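Keeping the cell at Potside running

The robot cell at Potside takes up less floor than a parking space, and Femke Van Damme can tell you where every cable in it goes. She has looked after it since May, when the workshop moved it in from Adamex and the first job was getting the bin to stay put.

The bin is sheet metal with sloped walls, so that parts slide back toward the middle where the arm can reach them. On the old bench it crept a little with every knock. Now it is clamped to a wooden base board, and Van Damme checks the clamps before each run. "If the bin moves 4 millimeters, the pick positions are wrong," she says. "You can spend a morning looking for a software fault that isn't there."

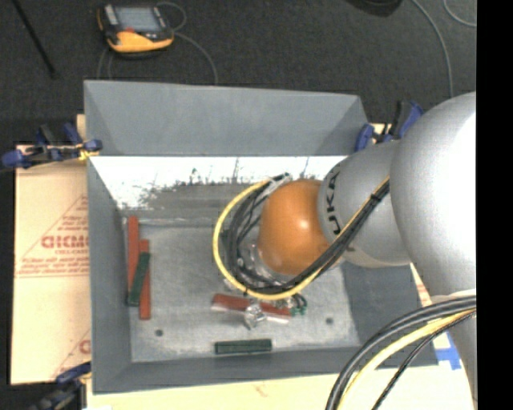
The KUKA arm over the clamped bin, with red-orange and green sticks on the floor of it.

Cables take up most of her time. They have to follow the arm through its full reach without pulling tight at the wrist or dragging across the parts. Too short and a connector works loose. Too long and a loop catches on the bin wall. Siebe Boersma, who wired the cell, allowed an extra 20 centimeters at the last joint and then took half of it back.

Their routine is simple. With the power off, one of them bends each cable by hand and feels for stiff spots. Then the arm goes through a test path of 118 poses at low speed while the other watches the loops — never the screen. Anything that rubs gets moved and the path is run again.

The gripper comes off every 27 shifts. Boersma cleans the fingers, checks the fittings and puts it back with the same screws in the same holes. The next one is due on 30th July, and he has a new set of fingers from Nundarier waiting in a drawer.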